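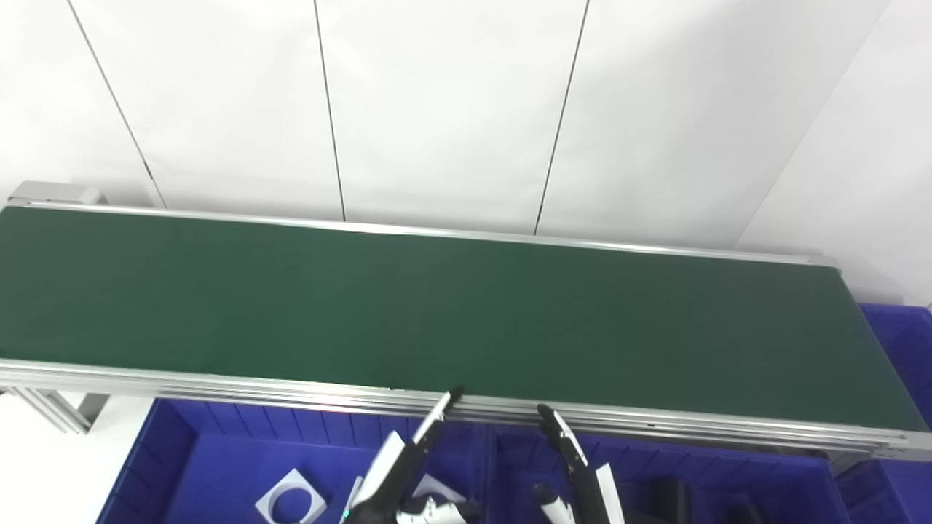 The green belt, with the blue bin at the far end.

Hi Merike,

Quick update for May, as promised, and it's mostly good news! The Galindo terminal has now handled over 2,000 passengers on the new island timetable, and the early flight (the one we all argued about) is fuller than the afternoon one. I really didn't see that coming.

Check-in first. We've had two desks open from six every morning, and the queue is usually gone well before boarding. Stasico have finished the departure boards and I've signed them off, apart from the one by the café, which still shows yesterday's gate now and then. They're back on Thursday to look at it.

The Truvell side is slower. Their ground crew training has slipped again – 10 people done, the rest waiting for airside passes – and I'd like you to have a word with their office if you get the chance, as my emails don't seem to be getting far.

Money: we're inside the budget you gave us, but the Mutow fuel invoice hasn't come in yet, so please don't take that as final. I'll send the spreadsheet once it does.

Next month is bus times, mainly. The last coach leaves before the evening flight lands, and passengers are (quite rightly) cross about it. I've asked for a later one and will let you know what they say.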